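Griltley Lending Shelf
Progress report to the Oseck Fund, covering the period to the end of April
Prepared by Mirjam Frei, project lead

Where things stand

When we applied to you, we said the Griltley Lending Shelf would let families with babies and small children borrow the things they need for a few months and then never want to see again. We also said we would be fully open by the end of winter. The first of these is now true.

We opened in March. The landlord and the fire inspector had different ideas about which way a door should swing, and both of them put their ideas in writing. The door now swings outward. It took five weeks and one very patient locksmith, and it accounts for most of the delay noted in our last report. The rest of the delay was mine. I ordered the shelving in centimeters and measured the room in inches.

Since opening we have made more than 300 loans. Our target for the whole first year was lower than that, so you may fairly conclude that we are either popular or bad at setting targets. I would suggest a little of both, and we have put a revised figure in the plan for next year.

What people borrow

We expected strollers. We bought strollers. The strollers are lined up along the back wall like cars at a dealership, and they move about as fast. Most families in Griltley seem to have been given one by a grandparent before the baby had a name.

What goes out is everything else. Travel cribs are booked solid through the summer. Baby carriers come back and leave again the same afternoon. Blankets and small covers, which we took in as donations mostly out of politeness, have become one of our busiest categories, and we have had to give them a shelf of their own. Bath seats do well. The bottle warmers have been a disappointment, and I would like to apologize to Cengiz Ağca, who told me in October that people would just use a mug of hot water.

Loans run for 30 days and can be renewed twice. We had a long discussion about late fees and decided against them. So far most items come back on time, and the ones that don't tend to come back with a cake.

Cleaning and checking

This is the part of the work we underestimated, and I would rather you heard it from me than found it in the budget lines.

Every item is washed or wiped down when it is returned, checked for loose parts and worn seams, and logged before it goes back on the shelf. Our proposal allowed 6 hours a week for this. Sevim Polat, who runs the back room, laughed when she read that, and then asked whether there was a second page. The real number is closer to a full working week, shared between Sevim and whoever has been foolish enough to drop in for coffee.

We have made some changes. Anything with a recalled part number is now turned away at the counter, so we no longer discover the problem after washing it. Soft items are sorted by fabric, because plush things and flat cotton things need different care and we learned this at the expense of a very nice elephant. Sevim has written the washing rules on a large card over the sink. They are short and contain two underlinings.

Money

Spending is slightly under budget overall, which sounds better than it is. We saved on rent during the weeks when the door was in dispute. We overspent on laundry supplies and on a second-hand dryer from Matlala, our supplier, after the first second-hand dryer turned out to have opinions. Staff hours are on budget only on paper, for the reasons given above.

We would like to move the unspent stroller money into cleaning hours. Alaric Zamora has prepared the revised table, which is attached, and he asks me to say that the totals have been checked twice and that he would welcome a third pair of eyes on the line marked "sundries." So would I. It contains a kettle.

Working with others

The clinic on Elham Street now hands out our leaflet at the six-week checkup. This has brought in more families than the newspaper piece, the radio spot and my cousin's windshield flyers put together. Seidu Sowah has also set up a drop-off point at the library, open until 7 p.m., for parents who can't get to us during the day. The library asked only that we stop leaving potties on the returns cart.

Plans for the next period

1. Move to longer opening hours, with one evening session a week. We have the keys and the permission, and now need someone willing to lock up.

2. Sell or swap most of the strollers. A lending shelf two counties over is short of them and has too many travel cribs, which feels like a gift from above, and we are trying not to look eager.

3. Expand the soft items shelf, with a mending basket beside it for pieces that are sound but have a tired edge or a loose seam. The light turquoise one with the pale piping is typical of what we mean by a soft item: plush, dotted, and impossible to fold into anything resembling a square. 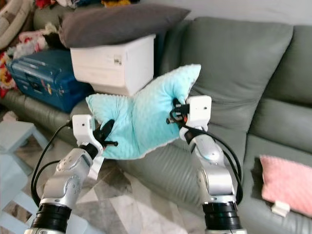 4. Run two workshops on basic repairs, one on sewing and one on wheels. The wheels workshop already has a waiting list of 30, nearly all of them grandfathers.

5. Replace the paper loan book. It has served us well, apart from the page that was borrowed.

What we need from you

A yes or no on the budget change described above, if possible before the summer, so that Sevim can be paid for the hours she is already working. We would also be glad of a visit. Please come in the morning, when the back room is at its most presentable, and remember that the door opens outward.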